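How a pattern repeats: wallpaper and cloth

Wallpaper is printed in long strips. A machine cannot draw a new flower for every part of a wall, so the printer uses one design again and again. The distance from a point in the design to the next place where the same point appears is called the repeat.

Most printed wallpaper is made with rollers. A roller carries part of the design on its surface and picks up ink as it turns. One full turn prints one repeat. A separate roller is normally used for each colour, and all of them must line up. If one slips by even 2 millimetres, the colour falls outside its outline. Printers call the lining up 'registration'.

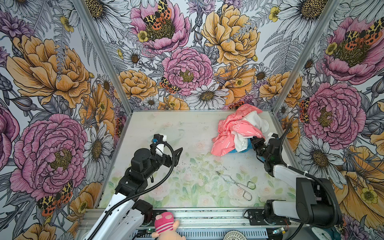 A large repeat is harder to hang than a small one. Each strip has to be moved up or down until its edge matches the strip beside it, and the extra paper is trimmed off. Big flowers make a bad match easy to spot. On walls covered in peonies and daisies as large as these, with spotted moths between them, a petal that stopped halfway would show at once. Small dots or thin stripes are more forgiving.

Look for three parts in any flower pattern:

Outline - the dark line around each shape.
Fill - the colour inside the line.
Shading - fine lines or dots that make a flat shape look rounded. 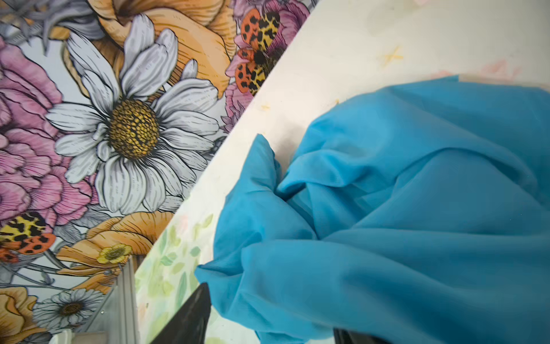 Shading made from lines is called hatching. Shading made from dots is called stippling. Lines or dots placed close together look dark from a distance, and those placed far apart look pale. The ink itself does not change.

Cloth can be printed in the same way, but it behaves differently. Paper on a wall stays flat. Cloth folds, and each fold hides part of the pattern. Very thin cloth is called sheer. Light passes through it, so two layers look deeper in colour than one.

To find a repeat at home, choose one flower and measure straight up to its exact copy. Check the leaves around it too, as similar flowers are not always the same flower.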